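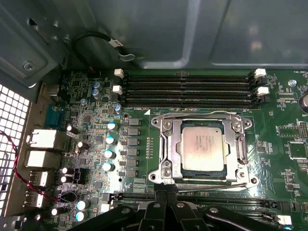
Board and CPU socket with the case open

Home | Support | My Tickets | Downloads | Log Out

Subject: Verex pop-up keeps coming back after cleanup
Opened by: Mared Morgan
Status: Open

Hi again! So I've got a fake "your computer is infected" pop-up that will not die. It calls itself Verex Cleaner, it shows up every 20 minutes or so it seems, and it wants me to call a number and pay to have 11 threats removed. I haven't called and I haven't paid (I did click the X in the corner, which may have been dumb).

What I've tried so far:

Ran the full Tameck scan. It found 2 items, I quarantined both and restarted. Pop-up was back before I'd even opened my mail.

Went into the browser and found an extension called Gwynne Coupons that I swear I never added. Removed it, cleared the cache, reset the home page. Quiet for a whole evening - I was so pleased - and then there it was again the next morning, and so was the extension!

Turned off browser sync, removed the extension a second time, changed my email password from my sister's laptop.

Reply from Nesrin Sezer, May 3, 2021
Hi Mared, turning off sync was the right move. Please look in Task Scheduler for anything with a name you don't recognize and send me the list before you delete it. Leave the network cable unplugged while you look.

Mared Morgan
OK, found one called VrxUpdate, set to run at login. It points to a folder in AppData with 25 files in it, all with gibberish names. I haven't touched them. List is attached. Do I delete the task first or the folder first?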